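Search the help pages Type your words Go

Home Topics Work and machines New posts Join Log in

Housekeeping staff and the new gripper work, what changes for us?

Posted by lindenrow, August 2019

Hello all. I am supervisor of housekeeping in a guesthouse company, Gredell. We make the rooms and also the laundry for longer stays, so we handle the bedding and very often the clothes which guests leave on top. The owners signed with a company named Arkska, and they want to automate the folding and sorting part of the work. For the moment my people do the usual tasks with a hand-held gripper, and the recordings are used to teach the machine later.

My team is worried and I don't have good answers. The work is slower with the gripper, but the room plan stayed the same as before. Also two of the older women ask me if they are teaching the machine to take their place. I would like to hear from somebody who already passed through this. What changed in your workplace, for the hours, for the pay, and for the mood? The beds are like this one, with many soft things together:

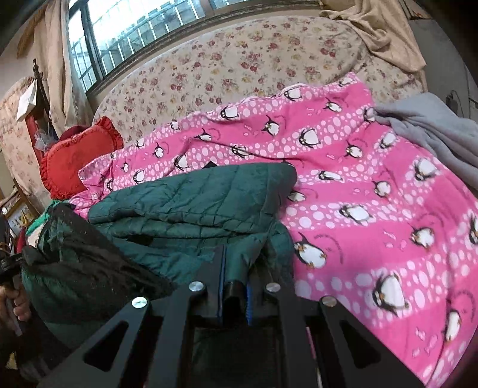

Green jacket to pick up first, then the pillow and the blankets.

To pick up a quilted jacket by hand is nothing, you don't think. With the gripper you must choose the fold where you will take it. Some of my people became very good in this and they are a little proud, others have pain in the wrist after the morning. I wrote to the office about the wrist and I wait since June.

Gert Mkhize

I worked in the linen service of Prolier when they brought the automatic folding, so I can tell you how it went with us. We had the same period with the hand tools before.

First, make the plan of rooms smaller in writing. We had a count of 605 pieces for one shift and the manager left it so, and people began to skip their break to reach it. After we complained, he made a separate count for the recorded work. You should ask for this now, while they still need your people.

Second, ask for a payment for the recorded hours. With us it was small, but it was on the payslip with its own line, and people felt that it was seen as a skill.

For the jobs, I will be truthful. No one was sent away in the first year, but when three persons retired, their places stayed empty. The machine did flat sheets and towels well. Jackets, pillows with a frill, anything thick or slippery, it gave back to us. So the easy work went away and the difficult work stayed for the hands. Some liked it. I was more tired in the evening, because the towels were before my time to rest the head.

For the wrist, change the person each 59 minutes. This was our rule (a strange number, it came from the timer of the system) and it helped.

tomasina_k

Don't worry so much. Machines always come and people always find other work. My cousin is in a warehouse with robots and he is happy.

oldbellows

Read the contract with Arkska, if they allow you. In our place, Malinowski, the paper said that recordings may be made "during normal duties" and there was nothing about slower work or about the faces and voices of staff. Our union person asked for one more page and we received it after some weeks. Ask also who will repair and watch the machine later. Two of our cleaners got this training and they earn better now, but they had to ask for the places themselves.

Comments

fenwick22: The advice for a separate count is very good, we will try it also.

lindenrow: Thank you Gert, I printed your answer for the staff room. The office answered today for the wrist, they will send somebody to look.

marrow_j: @tomasina_k your cousin is maybe happy but she asked about hours and pay.

Gert Mkhize: Lindenrow, please write again when you know what they decided for the room plan.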